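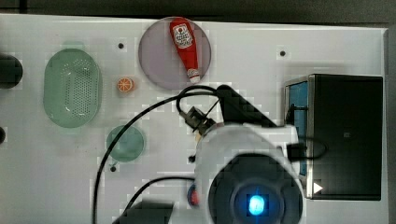 Who can join the Vastcombe robot arm club?

Any student at the school, in any grade. You don't need to know how to code. We had 26 members in December, and several of them had never written a program before they signed up.

When do we meet?

After the last class, in the Lu building, second floor. Most people leave by 6 p.m. – later in the weeks before the Goluvgate contest.

What is the kitchen task?

It is the contest event we practice most. The arm has to pick up small items from a table and put each one where the task card says. Teams of three take turns, and each run is scored out of 900 points. Dropped items cost points.

Is it hard to learn?

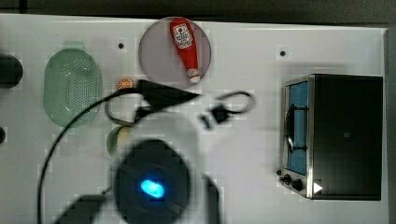
Anqi Yao says the first month was mostly slow moves and stopping too early, and that she got better once she quit watching the score and watched the fingers.

New members start with the arm at low speed. Shuzhen Jiang runs the safety talk, and you need to sit through it before you touch the controls.

Do we work with real food?

Toy food only. The food set is kept in the Anix bin by the door. Please put it back in there when your turn is over.

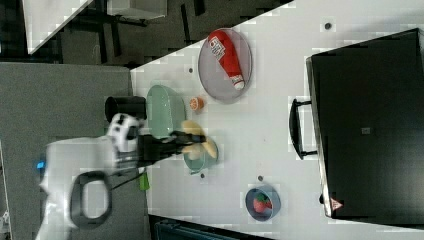 Missing pieces should be reported to Hanyu Wan so we can replace them before contest week.

Does it cost anything?

There are no dues. The trip to Goluvgate is paid for out of the club fund, up to $400 per team. Ask Aicha Morsy for the form.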